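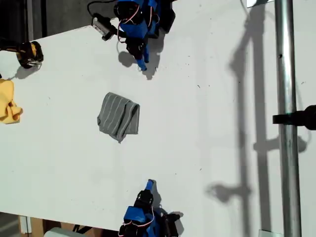 Gray towel, folded, on the white table.

I signed up for the evening chemistry class at Prundcombe in June, mostly to stop feeling lost when my kid brings homework to me. The last time I took chemistry I passed with a 73 and forgot all of it by the fall.

The first three weeks were density. We got a metal cylinder each, a balance, and a tall plastic graduate with water in it. You weigh the cylinder, drop it in, read how far the water goes up, and divide. Mine had a mass of 422 grams and pushed the water up 47 milliliters, so just under 9 grams per milliliter. The table in the back of the Gagnon workbook puts copper at 8.96, and mine came out at 8.98. I was pleased with that for the rest of the evening.

Heat was harder. I had always used heat and temperature as the same word. The problem that fixed it for me was a plain one: how much energy does it take to warm a mug of water compared with a bathtub of water, both by one degree? Same change on the thermometer, very different amount of energy. I did the mug three times before I got the units right — I kept leaving grams out and ending up with a number that meant nothing.

We also did physical and chemical changes. Melting wax is physical, burning it is chemical, and a candle does both at once. I got salt dissolving in water wrong on the quiz. I put chemical. You can boil the water off and get the salt back, so it goes in the other column.

The workbook is fine but the answers in the back skip steps. I do the problems in pencil, then go over them again in the morning before work. Significant figures still trip me up. Next unit is atoms, and I have the first chapter to read by then.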